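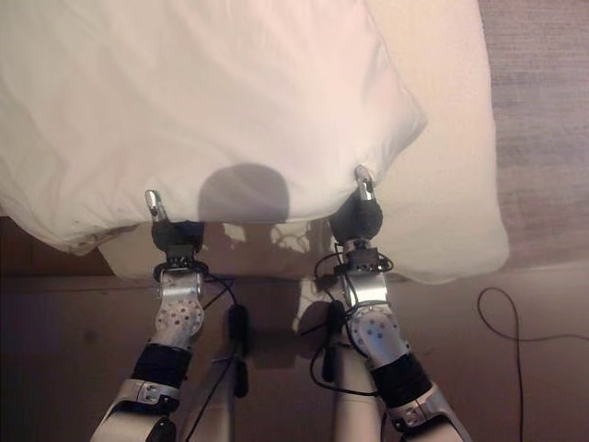
About Laverwood

We write the software that lets two-armed robots do housework. Beds, cloths, handles, cushions, all the soft and awkward stuff that sags, folds over on itself and never looks the same way twice. We love it!

Laverwood was started by Domnica Nistor and Fergus Nisbet, who met while working on controllers for factory arms. Domnica wanted to know why a robot that could place a bolt perfectly was so hopeless with a bedsheet. Fergus had a half-finished planner and a spare room. The first version of our code ran there, slowly, and crashed whenever someone opened the curtains (a lighting bug in the perception code, fixed long ago, still talked about at lunch).

What we make

Irura is our perception layer. It takes in the head and wrist cameras together and keeps a running guess of where a piece of fabric is, including the parts it can't see. A pillow is a great test. Pinch the lower edge in two places and the middle sags, a corner droops, and half of what was in view a moment ago is hidden behind the thing you're holding. Irura has to keep track of the bed behind it anyway.

Drummond is the planner. Give it a goal and it works out which arm goes where, who holds and who moves, and how to keep the two from bumping into each other. It replans 3 times a second, so when the cloth slips the arms can change their minds partway through.

Udgate is the tooling, and it's the part our own team would fight you for. It records every camera, joint and command on one clock and lets you scrub back and forth through a run. Most of our good ideas have started with someone staring at Udgate and saying "wait, go back."
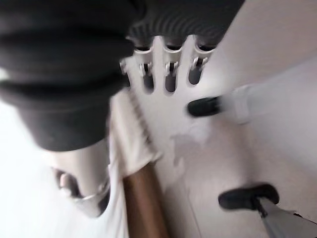
Wrist views are where a lot of that staring happens. They're tilted, they blur when the arm moves, and bright light can wash out a whole side, but they show the grasp up close in a way the head camera can't. Getting Irura to tell cloth from handle when one is bunched around the other took us most of a winter, and we're still improving it.

How we work

Everyone runs the robot. If you write a controller, you try it on real fabric the same day, and if you change a planner setting you sit with the logs afterward. Our regression set has 573 recorded runs and new code has to get through all of them before it goes on the arms. We keep the bad runs too. They're the useful ones.

We're a small team with a mix of backgrounds: control theory, graphics, web tools, one former upholsterer. If you like hard problems that look easy from the outside, write to Domnica or Fergus and tell us what you've been building.

Page updated October 12, 2023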